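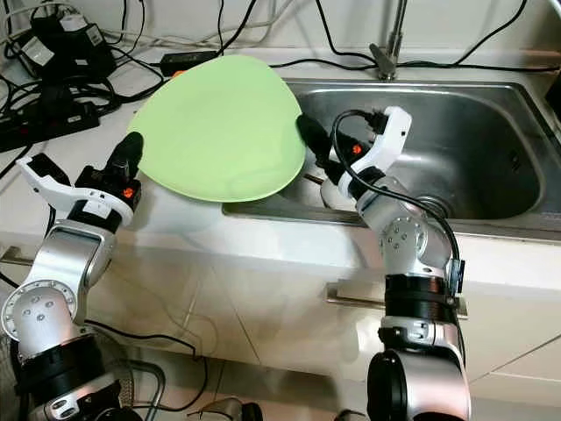

Kitchen and Dining Room Assistant, Grevton House

Part-time, permanent
Hours: 24 a week over four shifts, including alternate weekends
Reports to: Danica Paulík, Kitchen Manager
Start: August, or sooner if you are free

Grevton House is a residential study centre. Groups come to us for short courses in languages, choral singing and bookbinding, and they stay on site and eat all their meals here. The kitchen cooks breakfast, lunch and an evening meal every day that a course is running.

We need another assistant to work alongside the present kitchen team. Most of the job is washing up, clearing and laying tables, and simple preparation such as peeling, chopping and making up salads. You will not be asked to cook main meals, though if you would like to learn, Danica is happy to teach you during the quieter weeks.

What you will do

Lay the dining room before each meal and clear it afterwards
Wash up by hand and with the machine, and put everything back where it belongs
Prepare vegetables, bread and packed lunches
Serve at the counter and answer questions about what is in the food
Keep the fridges, floors and worktops clean and fill in the daily cleaning sheet
Take in deliveries and put stock away, oldest to the front
Set out tea and coffee for the mid-morning break

Shifts

Early shifts run from 7 am to 1 pm. Late shifts run from 2.30 pm to 8.30 pm. The rota is put up a month ahead and you can swap with a colleague as long as Danica knows. The house closes for two weeks in winter — this comes out of your annual leave.

What we are looking for

You don't need to have worked in a kitchen before. You do need to turn up on time, be comfortable on your feet for a whole shift and be able to lift a full crate of vegetables. Our guests vary a good deal in age and many have allergies, so we need someone who reads labels carefully and asks when unsure. A food hygiene certificate is useful. If you haven't got one we will pay for the course and for the time you spend on it.

Pay and benefits

The hourly rate is on the application form, with a higher rate for weekend shifts. You get a free meal on every shift, work clothes and shoes, free parking, and one place a year on any of our courses that isn't full. After your probation period there is a single payment of £900.

Getting here

The last bus back to Okitz leaves before the late shift ends, so you will need your own transport for those evenings or a lift from someone on the team. There is a covered bike rack by the back door.

How to apply

Ask for a form at the front desk or ring the office on extension 2623 and Darcy Brunton will post one to you. Please quote job number 1835. We don't need a CV — fill in the form and give us two people we can contact, one of whom should have known you at work, college or in a voluntary role.

Interviews will be held at the house with Danica and Vratislav Danko, and last half an hour. You will be shown the kitchen and can stay for lunch afterwards if you wish. Let Darcy know beforehand if you need step-free access or anything else on the day.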